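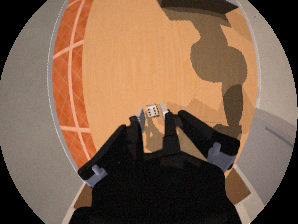
*Wrist view, fisheye model on, gripper closing in on the die.*

# zallby-sim

Zallby is a small tabletop manipulation simulator plus the tooling we use to train and poke at grasp policies. One arm, one table, one kitchen, and a handful of very small things to pick up. The small things are the fun part! A die a couple of centimeters wide is a brutal test for a perception stack, and we've learned more from it than from all the mugs and cereal boxes we used before.

The repo has the simulator wrapper, the planner, the wrist camera model, and a starter set of 3,000 episodes recorded with the scripted expert.

## What's new in 0.4

- The wrist camera now uses a real fisheye projection. The old one was a wide pinhole with a warp on top, and it lied to you near the rim.
- Pixels outside the lens circle are pure black and come with a mask, so you can drop them before they reach your network.
- Shadows are on by default in both views. Turn them off with `--no-shadows` if you need speed, but please try training with them first. Lilla Szabó found that policies trained without shadows would happily chase the gripper's own shadow across the wood grain.
- The planner (codename Plarkik, the name stuck) can replan in the middle of a descent.

## Quick start

```
git clone the repo, then:
pip install -e .
zallby fetch-assets kitchen
zallby run --scene kitchen --task nudge --view room
```

You should get a window with the arm on its mounting block and the task objects waiting on the table. Press `v` to switch between the room view and the wrist view, `r` to reset, and `p` to draw the planned path.

The first launch compiles shaders and takes a while. Later ones are quick.

## How a step works

Rendering and policy inference both run at 30 Hz. Physics runs on its own, faster clock. Each control step goes like this:

1. Grab the wrist frame and the joint state.
2. The detector proposes object centers in lens coordinates. We don't unwarp the frame! Unwarping smears exactly the pixels you care about when the target is this small.
3. Plarkik turns the best center into a short Cartesian path and checks it against the table.
4. The controller follows the path until the next replan.

The table check is the piece I'm proudest of.

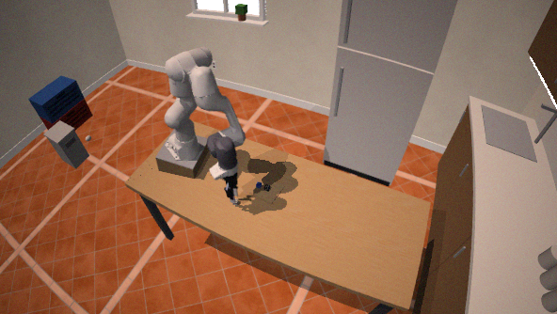 Fingertips have to get very close to the wood before they can do anything useful with objects this size, and a plain safety margin makes the task impossible. So Plarkik shrinks the margin as the tips come down and slows the arm by the same amount. The code is in `plarkik/margin.py`, it's short, and it's a nice place to start reading.

Objects that touch each other are still hard. The detector likes to merge a neighboring pair into one blob, especially when both are dark and in the arm's shadow. Milagros Lagman has a branch called `split-pairs` that scores the edges inside each blob, and the early results look great. I'd love to have it merged by October.

## Episode format

Each episode is one folder:

| File | Contents |
|---|---|
| `wrist.mp4` | fisheye frames |
| `room.mp4` | fixed overhead view |
| `state.npz` | joints, gripper width, object poses |
| `meta.yaml` | task, seed, lens settings, success flag |

Most episodes run around 60 frames. Failed attempts are kept on purpose and have `success: false`. Filter them out if you're doing plain imitation, keep them if you're training a value function.

## Known issues

- Props other than the task objects have no gravity unless you pass `--settle`. Without it, anything spawned off the floor stays up there.
- Seed 51 puts the target inside the mounting block. We know. It's handy as a regression test for the planner's "no path" branch, so it stays.
- The Hilthorpe lens preset has the wrong center offset on the y axis. Use `ouazzani` until that's fixed.
- On some laptops `p` draws the path one frame late.

## Contributing

Yes please! New lens presets and new tiny objects are the easiest things to add, and there's a template for each in `contrib/`. Run `make check` before you open a pull request, and if you touch the planner, include a before-and-after replay of the same seed.

Bug reports are most useful with the `meta.yaml` attached. Questions can go in the issue tracker under the `help` label.

Last README update: 8/19/19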